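Setting a small table at Zullwood

June 30, 2019
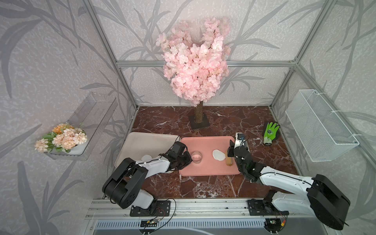
The marble tabletop at Zullwood, with the pink and beige trays in front of the cherry blossom tree.

The woman who does the displays at Zullwood started with the tree. "It's artificial, and it stays at the back in the center," she said. "Everything else has to fit in front of it."

She paid 300 dollars for the marble top, a dark reddish brown with white veins. The leafy gray wallpaper came later, from Foulkes. "I wanted plain walls at first. Plain looked cold next to the blossoms."

Two trays sit side by side, one beige and one salmon pink. She likes a small glass dish on the pink one and a tall amber cup at its right edge. "Amber and pink are good together. I wouldn't add another color on the trays."

The side walls hold the rest - a clear acrylic box of peach, orange and cream flowers on the left, a white wire basket on the right. The basket is held on with cable ties. "Screws would mark the paper," she said.

She plans to change the trays in September. The tree will stay.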